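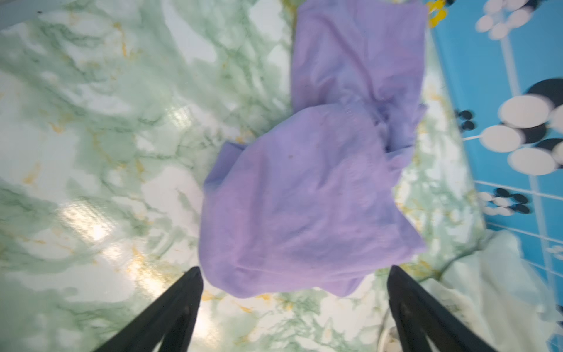

The purple one, first attempt of the evening.

Ayana had given it until the kettle boiled.

"It's thinking," said Desta.

"It's not thinking. It's sulking."

Two black fingers, open. The shirt in a heap on the green marble top, same as when she'd dropped it there. Laundry for one aunt, one niece, one lodger. And the arm, which Desta had signed for at the Clarkorside depot, and which had a name on the paperwork nobody used. Skindis. The aunt called it the heron.

"What does it want?" she said.

"A corner. It needs to find a corner, then the other corner, then it lifts."

"There aren't any corners. It's a shirt."

"There are sort of corners."

Kettle clicked. Ayana poured, didn't sit down. She'd been on her feet since five, pressing at Beyene's, where they paid by the piece and where Berhanu Adugna walked the tables with a clipboard saying the word future. 200 shirts on a good shift. She could do one without looking. Could do one with the phone under her chin, arguing with the gas people. Berhanu had been to a trade show in June and come back with brochures. Folding, sorting, bagging, all of it, he said. By next year. He'd said it kindly, that was the worst part, like telling someone about the weather.

So when Desta came home with the thing in the back of Fuad's van she hadn't shouted. She'd cleared the table. She wanted to see.

"Go on then," she told it.

The fingers moved. Slow, slower than her nan, and her nan had been ninety-one. They came down to the cloth, shut, and came up with nothing. Opened again. Desta wrote something in the notebook.

"What are you writing?"

"Missed."

"Just missed?"

"There's a code for it. Four."

"How many fours have you got?"

He turned the notebook away, which was an answer. The job was 1000 tries, all kinds of clothes, all kinds of tables, and the money came at the end. He'd picked it because the advert said no experience. He'd never folded anything in his life. That was how she knew it was a stupid advert.

Next try it got hold. She'd give it that. It got hold of a pinch of purple somewhere near the middle and lifted, and the whole shirt came up hanging like a dead thing, and Desta said "yes yes yes" under his breath. Then it stopped. You could see it had no idea what came after. It had a shirt in the air and that was all it had.

"Now what?" she said.

"Now it's meant to lay it flat."

It let go. Heap again, different heap.

"Is that a four?"

"That's a six."

She drank her tea. Too hot, drank it anyway. Thought about Berhanu's brochures, the woman on the front in white trousers, smiling at a stack of towels. Always towels. Towels had corners. No one ever put a kid's school jumper on the front with one arm inside out and something sticky down the cuff. 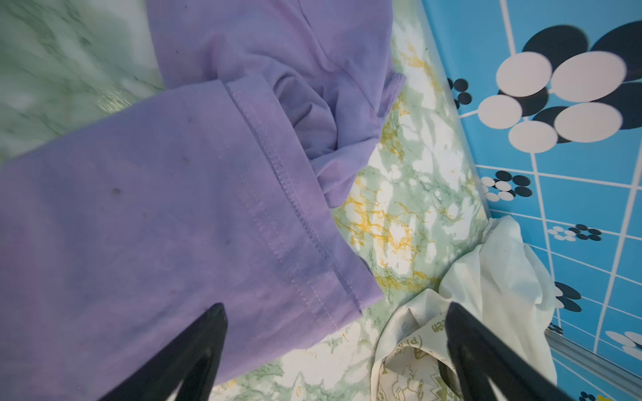

"Turn it over for me," Desta said. "The sleeve's bunched up, it can't read it."

"You want me to help it."

"Just a reset. You're allowed a reset."

She put her cup on the windowsill. Picked the shirt up by the shoulders, one shake, and her hands had done it before she'd decided to – sleeves in, side over, side over, up from the bottom. Put it down square. Four seconds, maybe. Desta looked at it and then at her.

"You've got to mess it up again," he said. "It has to start messy."

"I'm not messing it up."

"Ayana."

"I've folded that. It's folded."

The arm waited. It had a small sound when it waited, a sort of hum, and she found she'd stopped minding it somewhere around the second cup. Poor daft heron. They'd get it there in the end, she supposed. Somebody would. Some room full of Destas with notebooks, writing four and six and four. It might be next year like Berhanu said, or it might be when she was old and past caring, sat in a chair while one of these did her cardigans badly.

"Does it do the ironing first?" she said.

"What?"

"At the shop. It comes to me creased. Half of it's got buttons off. I check the stains, I do the collar, then I fold. Has it got a code for collar?"

He went down the page with his pen. Took his time, to be fair to him.

"No," he said.

"Right."

She took the shirt off the table, stil folded, and carried it through to her aunt's drawer. When she came back he'd got his own jacket off and was dropping it on the marble, sleeve over, collar under, trying to make it look natural.

"Not like that," Ayana said. "Give it here."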